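# Recording pick-and-place demonstrations on the kitchen table

This guide applies to operators recording demonstrations for the tabletop kitchen tasks at Taltesel. It covers one recording block, from preparing the table to handing over the files. Operators who have not yet completed the arm safety induction should do so before reading further.

## Before the block

1. Check the task sheet. Each block has one instruction, such as "put the banana in the bowl", and a target of 80 accepted episodes.
2. Open Skundatix and sign in under your own operator name. Shared sign-ins make it impossible to trace a habit of movement back to one person.
3. Home the arm, then open and close the gripper fully twice. If the fingers stop short, run the calibration routine and repeat.
4. Start the camera preview and confirm that the gripper and the working part of the table are both in view.
5. Record one test episode and play it back. Camera and joint data should stay in step from start to finish. Delete the test afterwards.

## Laying out the table

The task sheet names the items that must be present. The remaining items are distractors, and they matter as much as the target: a model trained on a bare table tends to fail as soon as a mug or a plate is added.

Place the target item first, within comfortable reach of the arm. Add the distractors next, and vary how they lie. Bottles may stand or rest on their sides, and handles should point in different directions from one layout to another. Items may touch or overlap, provided that the gripper can still close on the target without striking something else.

Change the layout after every fifth episode. Move at least three items each time, and include the receiving container in every second change. Small adjustments of a centimetre or two do not count as a new layout.

## Recording an episode

1. Bring the arm to the start pose and take your free hand out of view.
2. Press *Record* and wait for the tone.
3. Approach the target in one continuous movement. Slow down near the object, but do not stop and hover above it.
4. Close the gripper until the grip is firm. Long items should be held near the middle -- a hold at the tip often lets them swing.
5. Lift clear of the tallest item along your path before moving sideways.
6. Lower the object towards its destination, open the fingers and withdraw. Do not drop it from a height.
7. Return to the start pose and press *Stop*.

A normal episode is over well within a minute. If you lose the object, you may try once more within the same episode, and you should then apply the tag `recovery`. Recovery episodes are useful to the training team, but only if they are tagged. After a second failed grasp, stop and discard.

## Accepting or rejecting

Review each episode before starting the next. Reject it if:

- a hand or sleeve enters the view after the tone;
- the arm pushes a distractor far enough to change the task;
- the object ends up outside the named destination;
- the preview shows dropped frames.

An untidy but successful episode should be kept. Operators sometimes reject anything that looks less than graceful, and the resulting set is too narrow. In the January review of the Cavora set, 59 of 207 rejected episodes met every condition for acceptance and were restored.

## Writing the instruction

Describe the action in the words you would use to a colleague. Name the object and the destination, and add a colour only where two similar items are on the table. Write two further versions with different wording for each block. "Move", "put" and "place" are all acceptable; item codes are not.

## Handing over

Close the session in Skundatix and wait for the upload to finish. Enter the number of accepted episodes in the block log, together with any fault in the arm or cameras. Batches are released for training at 128 accepted episodes, so a block may be divided between two batches -- this is handled automatically and needs no action from the operator.

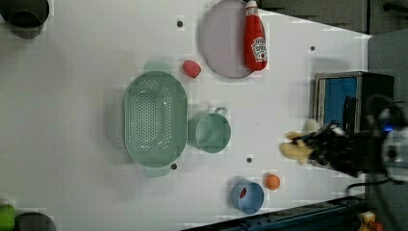
**Fanni Juhász**
Data Collection Lead, Taltesel

Corrections to this guide should be sent to Attila Bakos, who maintains the task sheets and the block log.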